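Kevano Shoe Care Set

README

What this is

A collection of photos and short written notes on everyday shoe care: sorting pairs, lacing and unlacing, brushing, polishing, and putting shoes back on the rack. It was put together in a front hallway and a laundry room over one spring. Naa Essien maintains it. The notes are meant for people who write household guides or study how ordinary chores are done.

Contents

notes/ has one plain text file per session
pairs.csv lists every pair, one row each
photos/ has the pictures, grouped by session
CHANGES.txt

There are 284 pairs in pairs.csv and 600 pictures in photos/. Sessions took place in 3 homes, listed in the table as Skirnach, Sarpong and Ivano. These are labels for the homes and do not appear anywhere in the pictures.

Columns in pairs.csv

pair_id: a number, never reused
home: one of the three labels
type: dress, work, sneaker, boot, sandal, slipper, child
color: main color of the upper
closure: lace, strap, zipper, slip-on
lining: color and any wear worth noting
laces: tied, untied, tucked, missing
remarks: free text, often blank

A pair gets one row even if the left and right shoes differ. Put the difference in remarks, left shoe first.
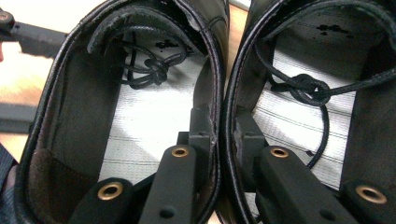
The laces column caused the most trouble. "Tucked" means the lace has been dropped inside the shoe, and it takes priority over "tied" when both are true. Early rows did not follow this and were fixed in March. If you have an older copy, replace it.

Lining wear is recorded as seen. Marks on an insole are noted as marks, with no guess as to whether they are polish, dye or dirt. Heel patches go in the same column when they are a different color from the rest of the lining.

Known problems

Sandals and slippers are thin on the ground — most people in these homes kept them in a bedroom closet, and bedrooms were left out.

Black and very dark navy are hard to tell apart in evening sessions. Check the remarks before you sort by color.

Sizes are not recorded. Too many were worn off.

Corrections

Send the pair_id and the column to Naa Essien. Changes are made in pairs.csv first and then copied to the session notes, so the two can disagree for a while. When they do, use the table.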